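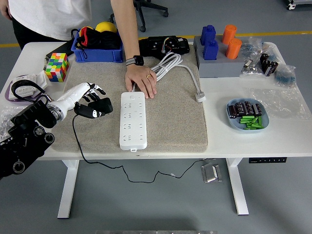
*A hand on the coiled cable at the Flisby bench, with the robot's hand to the left.*

**Robot handed a power strip, declines to let go**

Mar 4, 2022

Cable coiling at Grarar's Flisby workshop is suspended after one of its robot arms closed its fingers on a power lead and kept them closed for 79 minutes, through two restarts and a certain amount of pleading.

The arm, supplied by Veker, was meant to grip the lead, wait for a person to tidy the loops and then release. It managed the first two parts very well. Engineers traced the trouble to a grip sensor that went on reporting an empty hand, to which the software replied, reasonably enough, by squeezing harder.

No one was hurt. The lead, bought from Quiroga in a batch of 70, now has a flat section and has been thrown away.

The emergency stop worked as designed: it cut the motors and left the fingers locked exactly where they were. "It was perfectly safe and completely useless," said Rocío Palma, who runs the bench. She eventually freed the lead by undoing the fingers one at a time with a hex key.

Veker is sending a replacement sensor. Until it is fitted, staff have been told to keep their own hands off anything the robot is holding. The arm had completed 3000 grips since October without complaint.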